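Framing Stock, One Length at a Time

An open day at Rorkuvent's Skostdale shop shows how much of robotic assembly is still a matter of holding things straight

Aluminum framing profile is an awkward material for a robot. It is light, stiff and cheap, and every machine shop has a rack of it. It is also shiny and slotted along its length, which gives a vision system trouble at one end of the job and a gripper trouble at the other. Rorkuvent builds guards and benches from the stuff in Skostdale, and in October it opened its assembly shop to customers and suppliers for an afternoon of live running.

The demonstration cell is called Sayce. It consists of one arm, a parallel gripper with black plastic fingers, an infeed rack and a fixture plate. A camera at the wrist looks down past the fingers at whatever they are holding. The cell picks a cut length of profile from the rack, brings it to the fixture and sets it into a bracket, where a person tightens the fasteners. Tightening will be automated later, according to the company. No date was given.

Giorgia Cattaneo, the controls engineer who ran the afternoon, began with the grasp. A parallel gripper closes along one axis. On a square bar it locates the part well in that direction and poorly in the others. The bar can slide along the pads, and it can lean in the plane of the pads while both fingers report a normal close. A lean of a few degrees is harmless at the rack. At the bracket, the far end of a long bar will have moved enough to miss.

"The force reading tells you that you have something," Cattaneo said. "It doesn't tell you which way it's pointing."

Sayce handles this with a check between pick and place. The arm stops, the wrist camera takes a picture, and software estimates the angle of the bar relative to the fingers. If the angle is within tolerance, the arm corrects for it in the approach. If it falls outside, the bar goes back to the rack for another attempt. The tolerance on the day was set at 5 degrees, tighter than in normal running, so that visitors would see some returns.

The estimate depends on the groove. The outer edges of a bright bar are unreliable, Cattaneo explained, and overhead lighting can wash a flat face out almost completely. The slot down the middle stays readable as a pair of thin parallel lines, one darker than the other, and the software fits its angle to those. Where glare covers the groove near the pads, that section is discarded and the fit uses what is left.

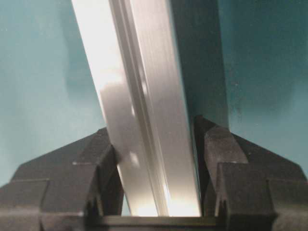 What the numbers looked like

Rorkuvent ran the cell in blocks of 20 picks, with a pause after each to let visitors ask questions and reload the rack. Over the afternoon it attempted 122 placements. The tally sheet was left on a bench by the guard fence for anyone to read, and it separated first-try placements from those that needed a return to the rack. It did not record cycle time for each pick. Asked about this, Cattaneo said the cell was running at reduced speed for the visitors and the figures would have been of no use.

A typical length of profile on the rack was 57 centimeters. Shorter pieces were available, and at one visitor's request the team ran a few. These went in with less fuss, as expected, because the same angular error produces a smaller offset at the tip. Longer stock was not tried. The arm has the reach for it, but the fence does not leave room to swing it.

The most common fault was at the rack. Two bars lying tight together give the fingers nowhere to go, and the arm would descend, touch, back off and choose another. Separators on the rack would fix it. Alun Mathias, who manages the shop, said he would prefer to keep the rack as it is, since the saw operator loads it by the armful and separators would slow that down.

Pads and wear

Several of the questions concerned the fingers. They are printed in-house, with stepped bodies and raised blocks at the inner ends that do the actual gripping. Visitors from a packaging firm wanted to know why the pads were not faced with rubber. Mathias said an earlier set had been. The rubber held well but allowed the bar to rock slightly under acceleration, and the angle measured at the check was no longer the angle at the bracket.

The hard pads have their own cost. Saw-cut aluminum carries a burr, and a burr will score plastic. The shop now deburrs both ends before loading and swaps the fingers when the grooves in the pads become deep enough to catch a fingernail. Mathias described this as the entire inspection procedure.

Software

The angle check runs in a package called Brilo, which the company wrote for its own use and has no plans to sell. During a break Cattaneo opened it on a laptop and stepped through the afternoon's rejected picks. Most were simple leans. A handful had been rejected with the bar close to straight, where a reflection running along one face had been taken for the edge of the slot – a known weakness, and the reason a rejected bar is retried before it is flagged to the operator.

She was asked whether a matte finish on the profile would solve it. It would, she said, and the supplier offers one, at a price the customers will not pay for a machine guard.

The shop plans to add the fastening step next, on a second arm facing the first across the fixture plate. The mounting holes for it have been drilled. Until then a technician stands at the bracket with a hex driver, and the cell waits for a foot pedal before it opens its fingers.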